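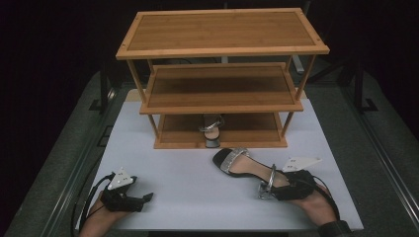 Jesdale Kitchen and Home Store to Open Second Location in Clestberg This June

CLESTBERG - Jesdale, the family-run kitchen and home store that has been a fixture on Shirima's main street for 16 years, will open a second shop in Clestberg in June. The new store takes over the old shoe shop next to the post office, a building many folks in town will remember from back-to-school season, and it will carry everything the Shirima store does, plus a good deal more that there was never any room for.

The Clestberg shop has 2,923 square feet of selling space on one level, with a wide front door and no steps, so strollers and wheelchairs can come right in off the sidewalk. Cookware and baking pans will be up front, with small furniture, shelving and table linens along the side walls and a good-sized corner at the back for canning supplies, which sell faster every summer and always seem to be the first thing customers call about.

"We have had people driving over from Clestberg for years, sometimes for one pie dish or a set of jar lids, and we have loved every one of those visits," the owners said in a joint statement. "A lot of them asked us when we were going to come to them. It took us longer than we meant it to, and we are grateful they kept asking."

The store will also have something new for Jesdale - a small teaching kitchen with room for eight people at a time. Evening classes begin the week after opening and will start out simple, with bread, pickles, knife sharpening and a class on feeding a big family from one pot. Each class costs $60 and includes supper, and everyone goes home with a printed copy of the recipes. Sign-up sheets are at the counter in Shirima now, and a good number of the bread spots have already been spoken for.

Work on the building was handled by Valex, a Clestberg contractor, which kept the original tin ceiling and the big front windows and replaced nearly everything else. The old floor could not be saved, though a piece of it has been made into the checkout counter, scuffs and all.

Jesdale expects to hire for both full-time and part-time jobs at the new location. No retail background is needed, and the owners say they would be just as happy to hear from someone who likes to cook, or who simply likes talking with people about cooking. Applications can be picked up at the Shirima store during business hours.

The doors open at 9 a.m. on opening day, with coffee and cinnamon rolls for as long as they last. The first 353 customers will receive a cotton dish towel printed with a drawing of the two storefronts. The Shirima store will keep its regular hours that day and will have coffee on too, for anyone who would rather stay close to home.

About Jesdale

Jesdale sells cookware, canning supplies, linens and small furniture for the home. Gift cards bought in Shirima will be good in Clestberg, and the other way around. Press questions may be left at the Shirima store's front counter.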